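Shop-Floor Chores: Where Robot Arms Stand on PC Teardown
Feb 17, 2023

Members keep asking whether a machine can take over the dull bench jobs yet. For household work such as folding and dishes, our answer remains no. For bench work on desktop computers, it depends on the step.

Leonora Ignacio reviewed the logs from the Samonte cell, which has made 1195 attempts at processor handling since October. Of these, 1101 finished without a person stepping in. She puts most of the remainder down to grip angle: a square chip leaves little edge to hold, and a few degrees of tilt is enough to miss the socket.
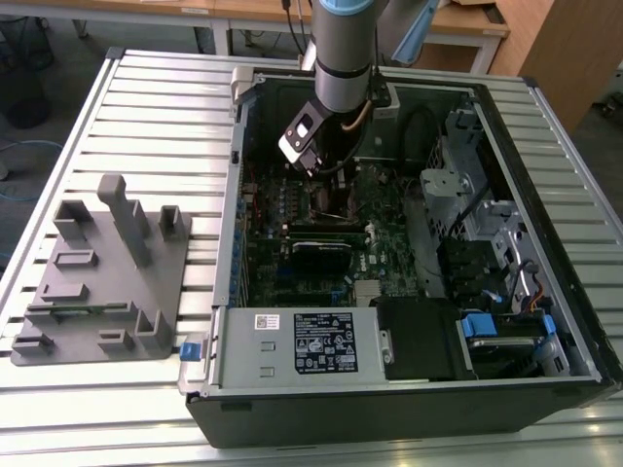
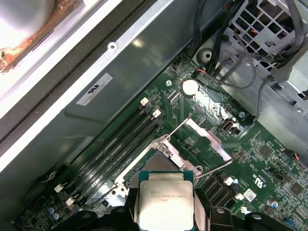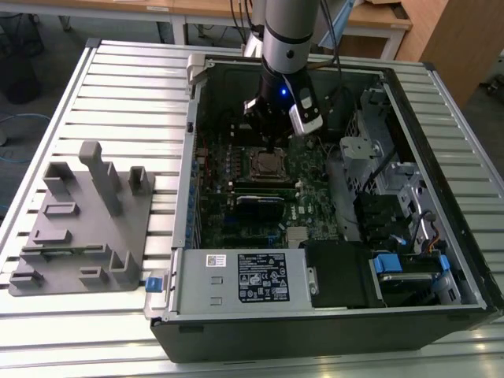
What still needs a person

Side panels, cable ties and stuck clips are done by hand at Samonte. Cables are the worst of it. They shift between one tower and the next, even within a single model, and the planner has no good way to guess where they will be. The cell also depends on the tower being laid flat with the board facing up. Villgate tried upright towers and stopped after 108 units.

Cycle time is the other limit. A trained technician at Ultitz is still faster on a single processor, though the gap narrows over a full shift. Skandalstead will publish its own timings in the next issue, with memory modules listed separately.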